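Brarkent Wholesale, Preststead depot
Covid and general safety walk round, May 9, 2021
Done by: Marisa Ruggiero. With: Cosimo Bellini (nights)

Hand gel at trade entrance - OK. Refilled.
Floor arrows, aisles - worn by confectionery. Redo.
Customer limit sign (16) - OK but too low down, gets hidden by trolleys.
Till screens - tills fine, returns desk screen loose. Guido to fix.
Masks for drivers - box nearly empty, re-order form Ferri.
Fire exit, beer store - BLOCKED. 80 cases of lager on a pallet. Moved while I was there. Second time, not good enough.
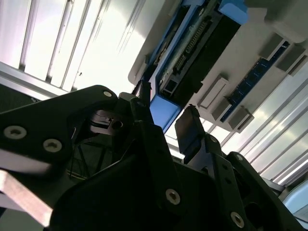
Black gripper, white slats behind.

Chiller doors - seal split on no. 2. Reported.
Racking - one upright dented, bay 191. Unloaded and taped off till its checked.
Canteen - chairs have crept back together agian. Spoke to day shift.
First aid box - plasters low, eyewash in date.
Delivery bay lights - OK.

Comments: better than last time. Staff tired but keeping to it. Loredana wants the one way system kept after the rules ease, will ask upstairs. Beer store exit to be looked at every shift, sign the sheet.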